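Teaching a machine to pack fruit, one apple at a time

2019-08-19 | By Sudheer Poojary

TORKNESS — There is a job going in Torkness that involves putting fruit in a basket, taking it out again and putting it back, until you have done it 500 times. Applicants should have steady hands and no strong ambitions for the afternoon.

The job belongs to Birnach, a small automation outfit that has been at it since March. The company wants its gripper to fill grocery orders, and has decided the quickest way to explain groceries to a machine is to have a person do the work by remote control while the computer takes notes. Each attempt, good or bad, is kept. The tally stood at 2,100 when we called in.

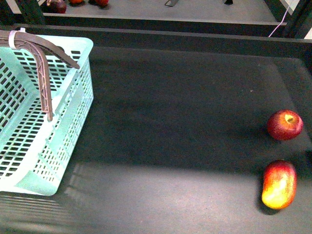

The controls sit on a bench and look like something salvaged from a dentist's surgery. An operator squeezes a pair of handles and the fingers at the far end squeeze too, a fraction of a second later. New starters spend their first shift grabbing at air. By the second they can manage an apple, and after that they tend to become unbearable about it at home.

A full demonstration is meant to be dull. Reach, close, lift, travel, let go. Operators are asked not to show off, as the software copies flourishes with the same devotion it gives to the useful bits, and one trainee's habit of pausing above the fruit was faithfully reproduced for a fortnight.

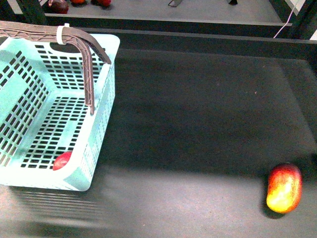 Segundo Castaño said the pausing was his, and that he had never known he did it until he watched a machine do it back to him. He has since slowed down everywhere else as well, he said, including at the supermarket, where he now picks up a mango as if it were being marked.

Birnach calls its training software Lu, a name that stands for nothing. Lu is given a batch of recordings and then left to have a go on its own, with a human hovering near the stop button. Last week it tried 13 pickups unaided and finished 2 short of a clean sheet — a result greeted in the workshop with the sort of applause normally kept for toddlers and parallel parkers.

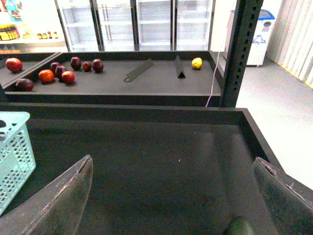 Not everyone in town is clapping. One reader of our earlier story wrote in to ask why the firm would pay a person to teach a robot to pack a basket when the person had plainly already packed the basket. The letter was forwarded to Birnach, which described it as a fair question and sent back four paragraphs on labour costs.

The company's case is that the teaching happens once and the packing happens forever. It also concedes that "once" has so far taken the better part of winter, and that a different basket would mean going back for more.

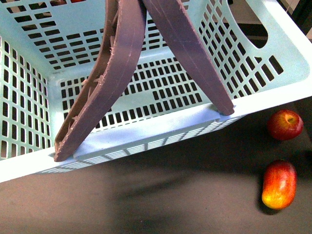

Round fruit is considered the easy end of the program. Grapes are down for later in the year and bananas, which come in bunches and have opinions, have been put off twice. A second control bench is due to open in Nendness if the company can find enough patient people to sit at it. Training is provided, and the hours are regular. Fruit is not included.

14 comments | 37 shares

Contact the newsroom | © 2019 | Back to top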